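3.2 Sites and Procedure

Sound absorption was measured in two shared offices, Plerkomholm and Nurnitz. Both have painted walls, a hard floor and a suspended ceiling, and both had drawn complaints about speech carrying between desks. The Nurnitz office is the larger of the two and has windows along one long wall, which were kept closed during all runs.

Reverberation time was taken with the interrupted noise method in octave bands. Each room was measured bare, then with folding fabric screens set up at the desks, then with the same screens moved against the walls. Five source positions were used per room, and 70 decays were kept for each condition after runs with outside noise were dropped. The pooled set holds 1477 decays, including the repeat runs made in October to check for drift.

Speech level was logged separately at the nearest occupied desk. The talker signal was played at a fixed level and the receiver stayed at seated ear height. Doors were shut and the ventilation was left on its normal daytime setting.

Screens had the largest effect in the upper bands. Below 480 Hz the change in decay time fell within the spread of the repeat runs, as expected for thin hanging fabric with no backing. Moving the screens to the walls gave back part of the absorption but lost most of the drop in speech level at the desk. Results by band are given in Section 4.

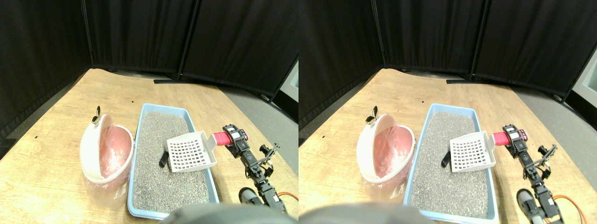
Figure 5. Black fabric folding screen around the back and sides of a wooden tabletop, two views.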